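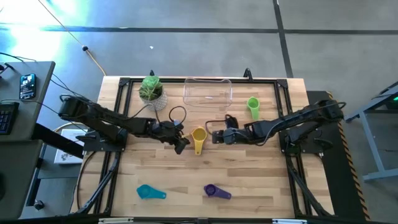 Program Coordinator, Dumlao House for Children
Part-time to start, based in Goltov with two trips a year

The Odatness Fund is looking for a kind, organized person to help us look after our work at Dumlao House, a home and day school for children who have lost their families or been separated from them. We are a small charity and we have grown slowly, mostly through church suppers, school penny drives and the generosity of people who heard about the house from a friend (if that is how you found this page, welcome!).

There are 173 children connected with the house at the moment. Some live there full time and some come in for meals and lessons and go home to an aunt or a grandmother in the evening. The house mothers and teachers are all local and they know their jobs far better than we do, so the coordinator's work is really to keep everything behind them running smoothly, and to make sure that when they ask us for something they get an answer.

In an ordinary week you would be writing to sponsors, passing along letters and school reports, keeping the spending records straight, and talking by phone with the house director. In May we hold our sponsor dinner, and I won't pretend that month is quiet. Twice a year you would travel to the house for 8 days or so, staying in the guest room across the yard, which has a good mosquito net and a very loud rooster for a neighbor.

We would love to hear from you if you have worked with families, schools or a charity before, paid or unpaid. You should be comfortable with a spreadsheet and patient with a bad phone line. French would be a great help, though we have managed with less. A background check is required for everyone who works with us, and we will ask for two references.

The job is 2 days a week, and you may choose which ones. Travel and shots are covered, and there is a yearly allowance of $3000 toward language classes or other training, because we would like you to stay and grow with us.

To apply, please send a letter telling us a little about yourself, along with a resume if you have one, to Rafferty Oyelaran at the Odatness Fund, Divico Building, Goltov. Letters should reach us by 17/10/2023. Rafferty is also happy to talk by phone beforehand if you have questions about the travel or the hours.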